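Went to the Montoya open day at their Clerkeck site. Doors at noon, free coffee, a lot of banners with the word "effortless" on them. Some notes, and I'll try to be fair.
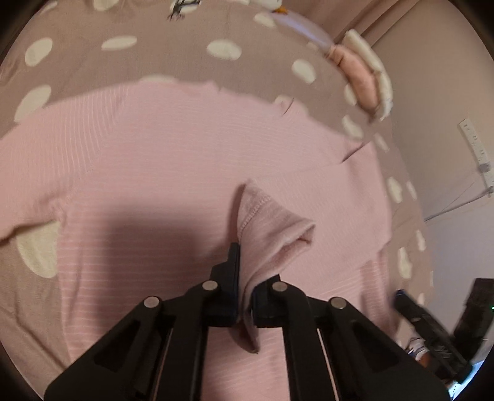

The pitch, as given from the little stage: people do chores holding the grippers, the grippers record it, and later a robot does the same chores. Laundry is the first big one. The product will be called Drosthorpe, and no, they wouldn't say why.

Today's part was the people doing chores. The robot's part was a video. I asked when the video was shot and was told June. I asked if it was sped up and got a long reply about frame rates. So, yes.

They say they have 338 shirt folds recorded at this site. Fine. I asked how many different shirts. "A good range." I asked again and someone offered me a tote bag.

Credit where due, they let visitors try it. I had a go at a sleeve and it's much harder than it looks. You lose all feel for the cloth. My fold came out looking like something I'd sat on. If that went into the 338, sorry, Drosthorpe.

One slide said "90% success." Success at what? Small print: the garment ends up "in a folded state." My sock drawer is in a folded state by that standard.

The best question came from a woman behind me who runs a laundry in Lorcombe. She wanted to know what happens with a wet shirt, or one that's inside out. Answer: on the roadmap. She wrote that down and underlined it.

Price? Not discussed. Date? "More than 2 years, probably." That was the straightest thing I heard all afternoon and I'd have liked it on a banner.

Would I go again? Sure, if they put the robot in the room and hand it a shirt I brought from home. I've got one with 7 buttons and a missing cuff that I'd love to see it try.

Coffee was decent. I kept the tote bag.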